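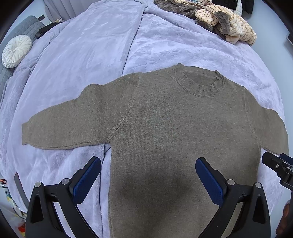

Fig. 16 – Pull à col rond étalé à plat, manches ouvertes.

4.2 Pliage des pulls en maille

1. Étendre une couverture sur le lit et en chasser les gros plis.
2. Poser le pull sur la couverture, devant visible, les deux manches écartées de chaque côté.
3. Lisser la maille du col vers le bas, sans tirer sur les côtes.
4. Retourner le pull, puis rabattre une manche et le côté correspondant vers le milieu du dos. Répéter de l'autre côté.
5. Replier le bas en deux fois jusqu'au col.

Remarque : pour les tiroirs Trestel, plier en trois (voir 4.3).

Attention : ne pas suspendre les mailles lourdes à un cintre. Les épaules se déforment.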